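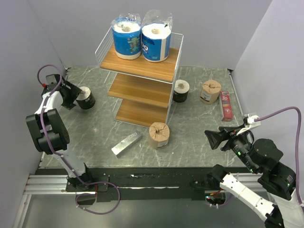
Figure 3. Three-tier wire rack with two wrapped rolls on the top shelf.

4.2 Walking while worn out: what the trail diaries gave me

I should say up front that I'm one of the diarists in this study. I walked the Brollus loop on and off for a whole season while my joints were playing up, and I kept the same notebook as everyone else (mine has tea on it). So please read this section as part results, part confession.

The loop follows the creek out of the Amaral car park and climbs 440 metres to the saddle, with a bench at the top that I came to love. Diarists could pick the full climb or the flat creek track, and they wrote down how they felt before setting out, at the turnaround and again that evening. We didn't set a pace. I'd tried a pace target in the July pilot and it made everybody grumpy, me included!

By the time we closed the books we had 456 usable entries. I'd gone in expecting the saddle walkers to be the cheerful ones – big view, big sense of having earned your lunch – and on fresh days they were. On the rundown days the creek track came out ahead, and the evening notes were where I saw it most. People wrote about the colour of the water, or a wombat that wouldn't budge, and hardly mentioned their knees. The saddle entries from those same sorts of days were mostly about getting back to the car.
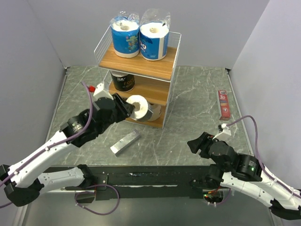

How long should a first walk be when you're feeling rundown?
Our tired diarists were happiest with 80 minutes or less on flat ground, with a decent sit-down in the middle.

I don't want to lean too hard on any of this. Diarists chose their own track, and someone who picks the creek on a bad day may simply be good at looking after themselves. Weather muddled things too. The Rutarier side gets the wind straight up the valley, and a fair few saddle entries are really complaints about that wind.

There's also the matter of getting there. The Grustitz trailhead is a long drive for most of our group, and I found my own notes were gloomier whenever I'd done the driving. I hadn't left a spot for travel in the notebook, which I regret, so all I have is what people scribbled in the margins. Section 4.3 goes through those scribbles properly.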